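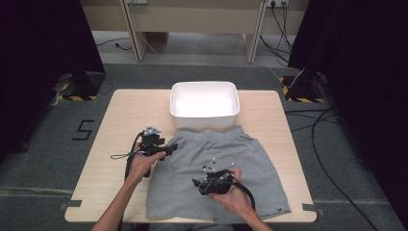
Trunel pauses garment-folding sessions at Ruvside after gripper fault

Press Office, Trunel
November

We use cookies to improve your visit. By continuing to browse you accept our cookie policy.

Trunel has paused part of its garment-folding programme at the Ruvside site following a fault in a hand-held gripper. The jaws of one unit closed without a command from the operator and stayed closed for eight seconds. The operator's fingertip was pinched. First aid was given on site and no further treatment was needed.

The fault arose shortly after 2 p.m. during a routine session in which operators fold shorts and other soft clothing by means of a gripper in each hand. The movements are recorded and later used to train Tai, the company's folding robot. The session was stopped at once and the power to the station was switched off.

An internal review led by Grethe Hafþórsson, Head of Safety, found that a cable connector inside the gripper had worn after repeated bending at the wrist. The worn contact sent a false closing signal to the motor. A check of all 20 grippers held at Ruvside found the same wear in two more units. All three have been withdrawn from use.

"An operator was hurt while using our equipment, and we have apologised to our colleague in person," said Adoración Arrieta, Managing Director of Trunel. "Folding work will start again at each station only when the safety team has signed it off."

The review also found that an operator had reported a stiff cable on the same gripper six days earlier. The report was logged as a comfort issue and was not passed to the safety team. Trunel accepts that this was a mistake. Reports of any kind about a gripper or its cable will now go directly to the duty engineer, and the unit will be set aside until it has been examined.

New connectors are being fitted under the direction of Tin-yau Hsiao, Chief Engineer. The revised design cuts power to the jaws if the signal is lost or irregular – a change that will also be made to the grippers at the company's Kiltville site. Sessions at Kiltville that do not involve powered grippers are continuing as normal.

Media enquiries should be addressed to Su-chen Chung at the Trunel Press Office.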